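Irnik Stoneware Butter Crock
From the Mullow kitchen range

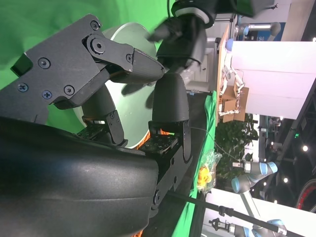 Kitchen & Table > Crocks and Keepers

We have been selling the Irnik crock for longer than any other piece in the shop, and it's still the one we end up talking about most on a Saturday morning, when folks have time to stop and chat! If you've never kept butter this way, you pack it into the bell-shaped lid, pour a little cold water in the base, and turn the lid over into it. The water keeps the air out, and the butter stays soft enough to spread on toast without tearing a hole in it — a small thing, but a very nice one at breakfast.

The crock holds 2 sticks of butter and stands 4 inches tall. It weighs about 400 grams empty, so it feels steady on the counter and doesn't skate around when you lift the lid. Change the water every couple of days (a bit more often in August, if your kitchen gets as warm as ours does).

Glazes: Hurkton Blue, Etim Cream, and plain oat. Each one is dipped by hand, so the color pools a little differently near the foot, and we think that's half the charm of them.

Dishwasher safe on the top rack. Please don't put it in the oven or over a flame. Let your butter soften before you pack it, and press it down well with the back of a spoon so it doesn't slip out into the water.

Ships in 9 days. Gift wrap is available at checkout, and we're happy to tuck in a handwritten card if you leave us a note with your order.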